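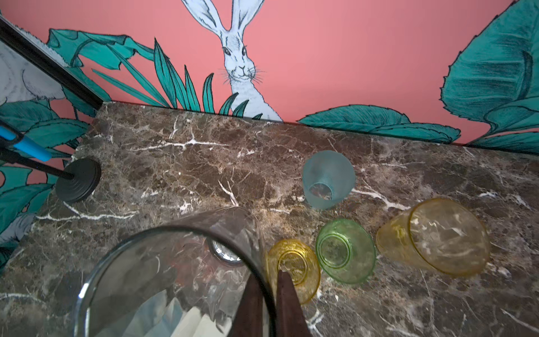 Brown marble with white and cream veins. A hare looks on from the wall.

Science > Rocks and Minerals > How Marble Gets Its Stripes

How Marble Gets Its Stripes
by Hanna Urbańczyk

When I was little I thought somebody painted the lines on marble. I really did! My grandmother had a marble windowsill, and I used to picture a person with a very thin brush, tongue sticking out, doing one wiggly line after another all day long. I even felt a bit sorry for them.

There's no brush. The lines are called veins, and they're part of the rock. To find out how they got in there, we have to start somewhere you might not expect, and that's the bottom of the sea.

It starts with shells

Lots of sea animals build shells. Clams do, snails do, corals build hard skeletons, and so do plenty of creatures so small you'd need a microscope to say hello to them. When they die, the hard bits sink and pile up on the sea floor. More bits land on top, then more, then mud, then more shells again - for millions of years.

All that weight squashes the bottom layers until they stick together and turn into a rock called limestone. If you've ever found a rock with a little shell shape in it, there's a good chance it was limestone. (If you've ever used an old-fashioned stick of natural chalk, you've held a soft cousin of it.)

Now comes the cooking

Limestone can sit there being limestone for a very long time. But the ground under us moves, super slowly, and sometimes limestone gets pushed deep down, where it's hot and everything above is pressing on it. Or hot melted rock comes up from below and bakes it from the side.

It doesn't melt. I always have to say this part twice when I visit schools. It does not melt! It stays solid the whole time, but the tiny crystals inside it grow into each other and lock together like puzzle pieces. The shell shapes usually disappear. What you've got now is marble, and geologists (rock scientists) call the change metamorphism. Say it slowly: met-uh-MOR-fizz-um. It comes from Greek words about changing shape.

Very pure limestone makes white marble. Other things mixed in give it color. Rust-like iron can make it red, yellow or brown, and a mineral called serpentine can make it green.

One warning, because rock people love to argue about this. Shops call almost any limey stone "marble" if it can be polished until it shines, even if it was never cooked at all. So a brown kitchen counter might be marble to the shop and limestone to a geologist.

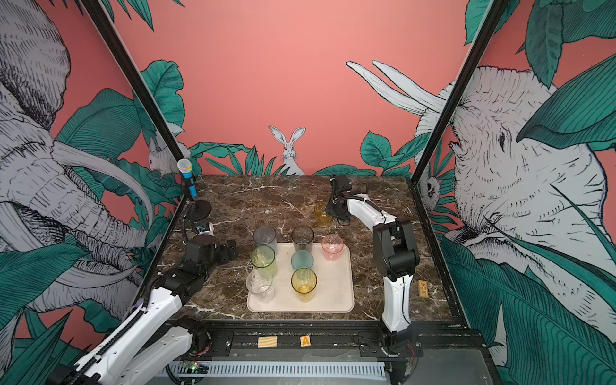 So where do the veins come from?

Mostly from cracks. Rock underground gets bent and squeezed, and it breaks a little. Water creeps into the gaps, and that water is carrying minerals, the same way warm water can carry sugar after you stir it in. Bit by bit the minerals come out of the water and fill up the crack. Very often the filling is a pale mineral called calcite, which is why so many veins are white. Others start as thin layers of mud or clay that were in the limestone from the beginning, then got stretched and folded until they turned into swirls.
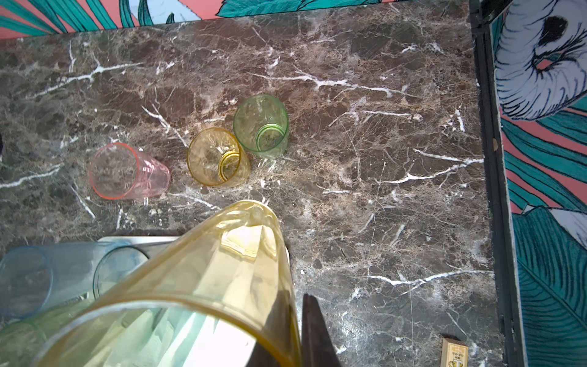
Cracks hardly ever run in a nice straight line, and that's how you can spot a crack vein. It forks, the forks fork again, and the thin bits go off wherever the rock was weakest. Try tracing one with your eyes on the stone where the tumblers are lying on their sides, and see how the white and tan lines branch as they go. You can even see the marble through the pink tumbler. I like to think of lines like those as a map of everywhere the rock once broke and got mended.

A trip to Trarnov

Last June my friend Zdzisław Marciniak took me to the old quarry at Trarnov. A quarry is a big open hole where people cut stone out of the ground. There are 190 steps down to the floor and I complained on most of them. At the bottom he showed me a vein as wide as my hand with a skinny dark one cutting right across it. Which one is older? Have a think before you read on.

It's the wide one! The dark one slices through it, so the wide one must have been there first. Geologists use that trick all the time.

Try it yourself

Crack a hard-boiled egg by rolling it gently on the table, but leave the shell on. Ask a grown-up to help you make a strong, cold bath of water and food coloring, and leave the egg in it in the fridge for 2 hours. Then peel it. You'll find colored lines where the water got in through the cracks. Real veins take an awful lot longer, and you can't eat them with salt.

More in Rocks and Minerals
Why Do Some Rocks Float?
What Is Sand Made Of?
Inside a Geode
Weronika Olszewski's Pebble Diary
Limestone Caves and How They Grow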